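Working a packing shift alongside the arm: setup for bench staff at Bridham

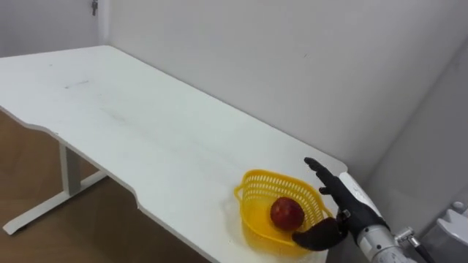
The hand at the basket, with one apple inside.

Before August, two people filled baskets at each bench. Now one person runs the bench and the other checks fruit at intake. Pay grades stay the same, but your shift sheet looks different.

1. Wipe the tabletop. Scuffs are fine, grit is not.

2. Set the basket near the front edge, within reach of the hand. Keep your own hands back once the arm is live.

3. Press Start and watch the first 8 baskets through. If the hand pushes a basket out of place, press Hold — don't grab for it.

4. Log every Hold on the Pickering sheet with the time and bench number. "Moved" or "dropped" is enough.

5. Swap with your intake partner every 30 minutes. Cyril Naylor keeps the rota and can change it if your wrists or back need a different split.

Anyone who hasn't done the Atcombe safety session works intake only. Error 41 means call maintenance.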